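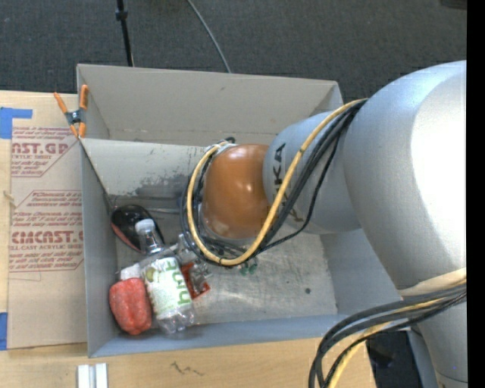 Photo: Kylie Ashby / Drova

Finding a snagged cable on a bin-picking arm

If an arm stops part way into a bin and reports a collision or a torque fault when it has not touched anything, check the cables before you touch the settings. We lost most of an October afternoon at Lultgate to this one. The picking program was fine and the force limit was fine. A loop in the dress pack was catching on the rim of the bin during the deepest reach, and the arm was reading the pull as contact.

The photo shows the area to look at. The yellow cable and the black bundle come down across the link, pass under the orange joint and loop back up its left side. One thin black strand sags on its own below the link. Slack like that is easy to miss with the arm parked, and it moves closer to the bin walls as the arm goes down.

What you need

A torch, hook-and-loop straps, a marker pen and a copy of the fault log. Do not use plastic zip ties on moving cables. They bite into the jacket.

1. Make it safe

Stop the program and save the log before you clear the fault, as on our cell clearing it wipes the joint positions. Press the emergency stop and lock off the supply. If the arm is pressing on something, do not reach between it and the bin wall. Follow your site's release procedure first.

2. Find where it stops

Look up the last few faults and compare the positions. Ours were all code 251 in the Trorkow controller log, and all within 20 mm of the same height. Faults that bunch together like this point to something physical. If they are scattered, look at the payload settings instead.

3. Check the cables by hand

Follow each cable from the base to the tool. Feel for flat spots, nicks and stiff sections. Replace any cable with damage through the outer jacket – tape is not a repair.

4. Reproduce it slowly

Clear everyone from the cell, restore power and jog down in manual mode at the lowest speed, with the enabling switch held. Watch the loop and the bin rim, and stop as soon as they meet. Lock off again and mark the contact point.

5. Re-route and strap

Take up loose strands into the main bundle, with a strap on each side of the joint. Leave enough length for the joint to turn through its full travel in both directions. Too tight will break conductors within weeks.

6. Test

Run 2 empty cycles at low speed, then 100 picks at normal speed, including all four corners of the bin. Check the straps afterwards. If one has crept along the bundle, go back to step 5.

Put the force limit back if anyone raised it while looking for the fault. Ours had been, and it was only spotted when Jayasinghe came to sign off the cell.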